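Chapter 7
Who Wrote the Rules? Pilgrimage, Parish and the Paper Trail

Every religion that lasts long enough acquires a filing cabinet. The founders tend to travel light, and their followers do the paperwork.

This chapter is about pilgrimage, a habit found in nearly every faith. People leave a perfectly good home, walk until their feet object, and call the result a blessing. Medieval Christians went to Rome, Santiago and Jerusalem. Muslims who are able make the hajj to Mecca. Hindus, Buddhists and Sikhs have sacred places of their own, and the gift stalls are seldom far off.

We will follow one modest route, the walk from Kirkia to the shrine at Cladier. It takes 30 hours on foot if you don't stop to complain. The parish register at Cladier lists almost 300 pilgrims in its best October, and 240 of them signed for soup.

As you read, keep two questions in mind. What did the walkers hope to find? And who was keeping the list? 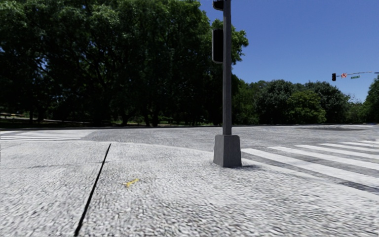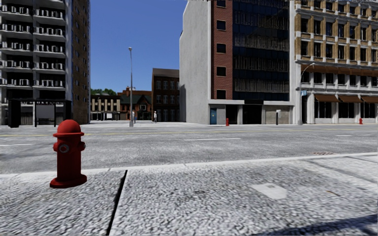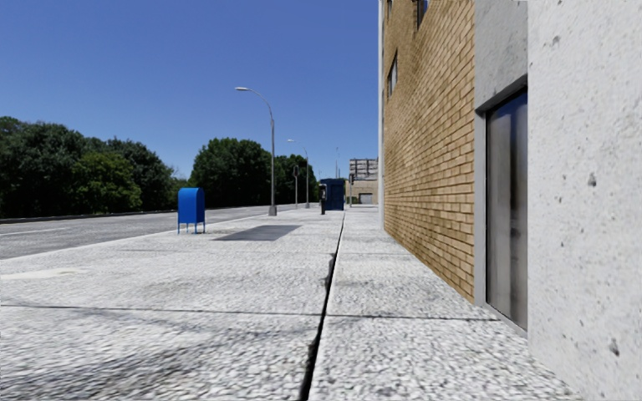 Sidewalk and road, computer-rendered.

7.1 Setting Out

A pilgrim needed permission before leaving. At Kirkia this meant a letter from the priest, who wanted to know that all debts were paid and all quarrels settled. Some people took years to qualify. Others, the register hints, went on pilgrimage chiefly to get away from the quarrels.

Key terms: pilgrim, shrine, relic, vow, indulgence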